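4.2 What people told us about going to bed

I'll admit I went into the second round of diaries expecting noise to be the big story. Irkstead sits right under a rail line, and everybody I met before the study started wanted to talk about trains. Then the diaries came back, 145 of them by the end of December, and the trains hardly showed up. What people wrote about was the hour before sleep - who was still up, whether the dishwasher was running, whether a teenager had come home yet.

We asked everyone to write down when they got into bed and, as a separate entry, when they first tried to sleep. The gap between the two is what I've been calling idle time (Section 3 has the longer definition, and I'm sorry about the name, which was meant to be temporary). In Irkstead the median gap was 30 minutes. In Traltier it was longer, and the spread was so wide that I don't put much trust in a single number.
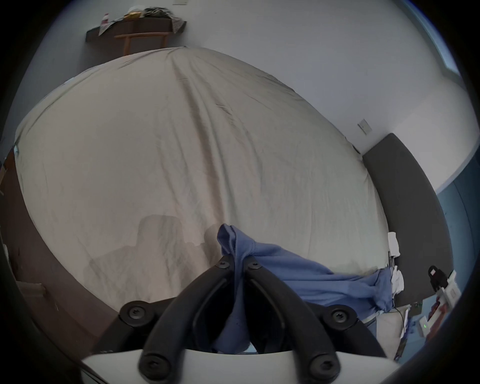 Figure 3. A bed.

Age mattered less than I'd guessed. Shift work mattered a lot! People coming off a late shift told us they lay down right away and then stayed awake anyway, scrolling or listening to the radio, and several of them filled in the "first tried to sleep" box with a question mark. I kept those diaries in the sample but left them out of the median, and Appendix B shows what happens if you do it the other way (the Irkstead gap barely moves).

4.3 Sharing a room

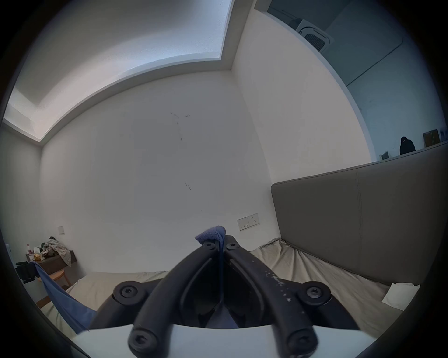 Page last changed: 23 February 2026

Couples were the messy part. We had 80 diaries from people who shared a bed, and partners often gave different times for the same night. My first instinct was to average them. Dewan, the scheduling package we used for the reminders, even has a setting for it, but averaging hid the thing I cared about, so I went back and treated each diary as its own record. The person who got in second nearly always reported the shorter idle time. That held in both towns and on weekends too.

I also tried the Drimus scale on this group, mostly out of curiosity, and it did poorly. Its items assume a fixed bedtime, and plenty of our people didn't have one.

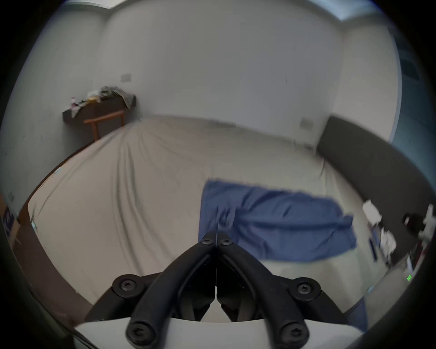

Glenys Tipoki, reading a draft of this section, asked whether the second person in was simply more tired, and said she would want to see wake times from that same morning before believing anything about sharing. I think she's right to ask. We have wake times for Irkstead only, and they go into the model in Section 5.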